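Today, 16/09/2019, I was at the open day of Fendden, a small automation workshop near our town. I want to write down what I learned before I forget it.

First, the building. It was a shoe warehouse before, and it still has the big doors. They expected 200 visitors for the whole day. I came early, so I could ask many questions.

Our guide was Philomena Bonsu. She has worked there for 11 years and she speaks slowly and clearly – for me this was a gift.

She said the hard part is not strength. A robot can lift a heavy thing all day. To pick up one little block at the right place, and then put it at another right place, needs much more patience from the people.

They have practiced this task since August. She told us they want 3,000 tries before they change anything in the program. I would be bored after 2!

Cubes and blue tape, this was my favorite table:
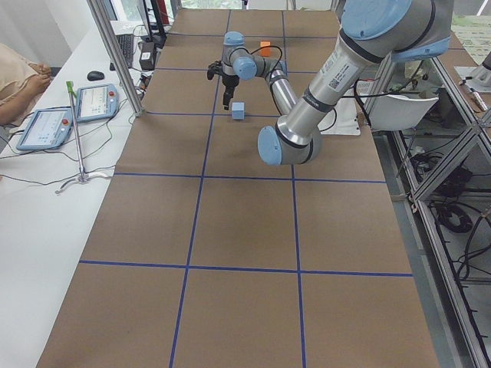
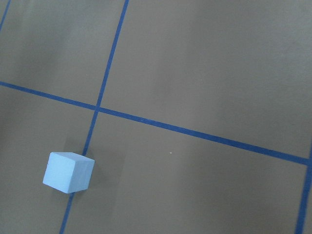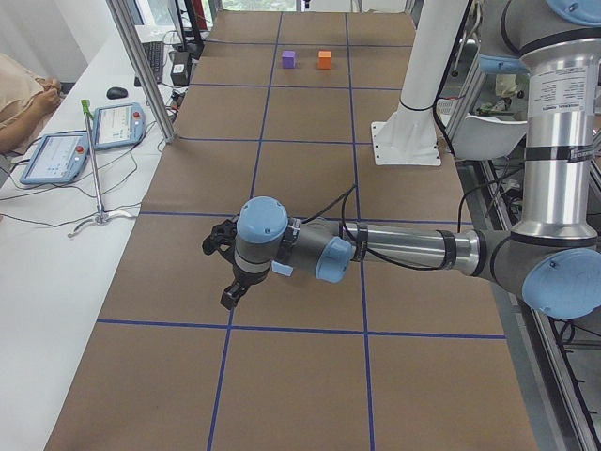 A boy next to me asked if the robot gets tired. Philomena said no, but the people do, and they stop for soup at noon.

I also asked if a person without an engineering diploma can work in such a place. She said yes, two of her colleagues were bakers before. I did not expect this answer and I thought of it on the bus home.

The next open day is in spring. I will bring my sister – she repairs sewing machines and she will have better questions than me.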